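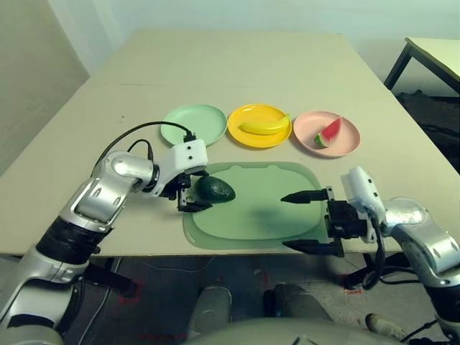 Gelbe Banane auf gelbem Teller, links daneben ein Teller in Mintgrün.

Was ist eigentlich ein Dokumentarfilm?

Kino. Licht aus. Auf der Leinwand eine alte Frau, die Kartoffeln schält und von früher erzählt. Kein Drache, keine Verfolgungsjagd. Und trotzdem wird es still im Saal. So kann ein Dokumentarfilm anfangen.

Kurz gesagt: Im Spielfilm tun Schauspieler so, als wären sie jemand anderes. Im Dokumentarfilm sind die Leute sie selbst. Die Bäckerin ist eine echte Bäckerin. Der Hund ist wirklich ihr Hund (und hört meistens nicht). Manche sagen auch Doku dazu, das ist dasselbe, nur schneller gesprochen.

Worum kann es da gehen?

Um fast alles. Pinguine. Fußball. Eine Schule am anderen Ende der Welt. Einen Krieg, der lange vorbei ist. Müll im Meer. Einen Opa, der Uhren repariert. Es gibt Dokumentarfilme über sehr berühmte Menschen und welche über Leute, von denen man vorher noch nie gehört hat. Die zweiten sind oft die spannenderen, finde ich jedenfalls.

Wer macht so einen Film?

Meistens ein kleines Team. Regie: entscheidet, was erzählt wird und wie. Kamera: filmt. Ton: hält das Mikrofon an einer langen Stange, und zwar so, dass es nicht ins Bild hängt – bekommt davon Muskelkater. Schnitt: kommt später, sitzt viel im Dunkeln. Und jemand muss Geld besorgen, Autos mieten, Brötchen kaufen, Verträge abheften. Das heißt Produktion.

Ein Beispiel. Der Regisseur Dexter Cabrera hat einen Film über die alte Fähre zwischen Fellville und Zadby gedreht. Er heißt "Die letzte Überfahrt". Im September sollte die Fähre aufhören zu fahren, weil eine Brücke gebaut worden war. Cabrera ist einfach mitgefahren. Hin und her, hin und her. Morgens um fünf mit den Pendlern, nachmittags mit den Schulkindern, abends mit fast keinem mehr. Das Team war winzig, 3 Leute mit ihm zusammen. Gefilmt haben sie 200 Stunden.

200 Stunden! Der fertige Film ist so lang wie ein normaler Kinofilm.

Wo ist der Rest hin?

Rausgeschnitten. Passiert im Schneideraum, heute also vor allem am Computer. Früher hat man die Filmstreifen echt mit einer Klinge zerteilt und wieder zusammengeklebt, daher das Wort Schnitt.

Beim Schneiden wird ausgesucht. Was ist wichtig? Was ist langweilig? Welche Szene kommt zuerst? Zwei Leute könnten aus demselben Material zwei völlig verschiedene Filme machen. Einen traurigen zum Beispiel, in dem der Kapitän immer nur aufs Wasser schaut. Und einen lustigen, in dem er mit den Möwen schimpft. Hat er ja beides gemacht.

Cabreras Film hatte am Anfang 2606 einzelne Aufnahmen im Computer. Jede hatte einen kleinen Zettel mit Stichwörtern, zum Beispiel: "Möwe, laut" oder "Kapitän trinkt Tee, Nebel". Ohne Ordnung findet man da nämlich garnichts wieder.

Ist dann alles wahr, was man sieht?

Hm. Gute Frage, und keine leichte. Die Menschen sind echt, die Orte auch. Aber die Kamera schaut immer nur in eine Richtung. Was hinter ihr passiert, bleibt unsichtbar. Und dann wird ja noch geschnitten. Und Musik drübergelegt! Musik macht wahnsinnig viel aus. Könnt ihr selber testen: irgendein Video ohne Ton anschauen, einmal mit gruseliger Musik dazu, einmal mit Zirkusmusik.

Ein Dokumentarfilm ist also immer auch der Blick von jemandem. Das ist erlaubt. Schummeln ist was anderes. Wenn ein Filmteam jemandem Sätze vorschreibt und dann behauptet, der hätte das einfach so gesagt, dann ist das gemogelt. Wenn eine Szene nachgespielt wird, weil es von damals keine Bilder gibt, sollte man das merken können. Manchmal steht dann unten im Bild das Wort "nachgestellt".

Und wenn es um schlimme Sachen geht?

Kommt oft vor. Viele Dokumentarfilme erzählen vom Krieg, von Flucht, von Ungerechtigkeit. Die Menschen, die das erlebt haben, heißen Zeitzeugen. Sie waren dabei und können davon berichten. Wenn sie sehr alt sind, ist es besonders wichtig, sie bald zu fragen.

Aber vorsichtig. Niemand muss vor einer Kamera reden. Ein gutes Team fragt vorher, erklärt, wofür die Aufnahmen sind, und macht Pause, wenn jemand weint oder müde wird. Manchmal bleibt die Kamera dann aus. Manchmal sagt jemand hinterher: Das bitte nicht zeigen. Dann kommt es raus, auch wenn es die stärkste Stelle war.

Auf der Fähre gab es auch so eine Stelle. Eine Frau aus Zadby hat von ihrem Bruder erzählt, ziemlich lange, und später wollte sie es lieber für sich behalten. Cabrera hat es weggelassen. Im Film sieht man sie nur an der Reling stehen, mit Kopftuch, und der Wind ist so laut, dass man sowieso nichts hört.

Wenn euch ein Film traurig macht oder Angst: sagen! Anhalten geht immer, im Kino darf man rausgehen. Und danach mit jemandem drüber reden hilft meistens mehr, als sofort was Lustiges anzumachen.

Verschiedene Sorten, ganz schnell

Mit Sprecherstimme. Jemand erklärt, was man sieht. Kennt ihr von Tierfilmen. Der Löwe sagt ja selber nix.

Mit Interviews. Leute sitzen da und erzählen, dazwischen alte Fotos oder Briefe.

Nur beobachten. Keine Stimme, keine Fragen, die Kamera ist einfach dabei. Braucht Geduld, beim Drehen und auch beim Gucken. "Die letzte Überfahrt" ist so einer.

Mit der Filmemacherin im Bild. Sie sucht selbst nach etwas, zum Beispiel nach ihrer eigenen Familiengeschichte, und man geht mit.

Gemischt. Die meisten, ehrlich gesagt.

Und gezeichnete gibt es auch! Wenn jemand sein Gesicht nicht zeigen will oder es von früher keine Bilder gibt, wird manches als Trickfilm erzählt. Die Stimme ist dann echt, die Zeichnung ist gezeichnet.

Wo laufen die?

Im Fernsehen, im Internet, im Kino, auf Festivals. Ein Festival ist wie ein langes Fest nur mit Filmen. Cabreras Film lief zuerst im Kino Ogbonna in Fellville, um 10 Uhr morgens, extra für Schulklassen. Hinterher durften die Kinder Fragen stellen. Die erste Frage war, ob die Möwen bezahlt wurden. (Nein.) Die zweite, wem die Fähre jetzt gehört. Die liegt im Hafen von Clando und ist ein Café.

Selber machen?

Geht. Ein Telefon mit Kamera reicht. Nehmt was, das ihr gut kennt: die Oma beim Kochen, den Hausmeister, den Schulweg, das Meerschweinchen. Vorher fragen, ob ihr filmen dürft – beim Meerschweinchen natürlich die Besitzerin. Dann:

Kamera ruhig halten. Ellbogen an den Bauch oder auf den Tisch.
Nah rangehen. Hände sind toll.
Fragen stellen, auf die man nicht nur mit Ja oder Nein antworten kann. Also "Wie war dein erster Schultag?" und nicht "War dein erster Schultag schön?"
Nach der Antwort noch kurz warten. Oft kommt dann erst das Beste.
Wind ist der Feind vom Ton. Lieber drinnen reden oder hinter einer Mauer.
Nichts ins Netz stellen, ohne dass alle im Film und eure Eltern einverstanden sind.

Kleines Wörterbuch

Regie: bestimmt, wie der Film wird.
Zeitzeuge, Zeitzeugin: war dabei, als etwas geschah.
Archiv: Ort, wo alte Filme, Fotos und Papiere aufgehoben werden. Riecht manchmal nach Keller.
Rohmaterial: alles, was gefilmt wurde, noch ungeschnitten.
Abspann: die vielen Namen am Schluss. Sitzen bleiben, manchmal kommt noch was. Bei der "Letzten Überfahrt" hört man da nochmal das Schiffshorn.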